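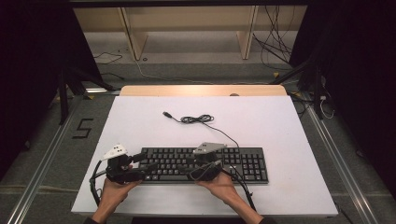 Do you need to spend 300 dollars on a keyboard to type well? Most people would do fine with the plain black one that came with the office computer, cable and all.

I say this after a month of reading the people who disagree. They write long posts about springs and the sound a space bar makes. One reviewer of the Jellari, a handsome thing with no number pad and a waiting list, claimed it had "changed how I think." I borrowed one. I thought the same things I had thought before, a little more loudly.

The case for the expensive board rests on comfort, and comfort is hard to argue with. But ask what was wrong with the old one and the answers get thin. Crumbs, usually. A shiny letter E. A cable that never lies flat on the desk and gets shoved behind the monitor in a knot.

Wakana Kinoshita has run the repair counter at Furukawa, in the Pruretcombe arcade, for nine years. She keeps a shelf of full-size USB keyboards that customers left behind when they upgraded.

"I plug them in and they work," she told me. "Maybe one key sticks. I clean it and then it works too."

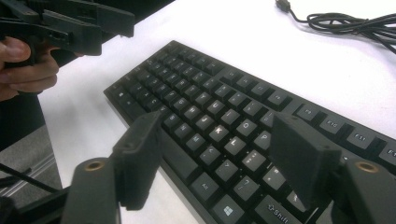 Her cleaning kit is a soft brush, a cloth and a bottle of rubbing alcohol. She unplugs the board, turns it over, taps the back and brushes between the rows. The whole thing takes five minutes. Esby, which sells a cleaning gel in a tub, says its product reaches places a brush can't. Kinoshita has tried it and found bits of gel under the keys a week later.

I also wanted to know about the number pad, which the fashionable boards have dropped to save desk space. She shrugged. People who enter figures all day come back for one, she said, and often buy it separately, so there goes the space.

The Jellari went back to its owner in October. My own keyboard has typed far more than the 2,000 words I first filed for this piece, and its comma sticks in damp weather. I brushed it out before starting the second draft.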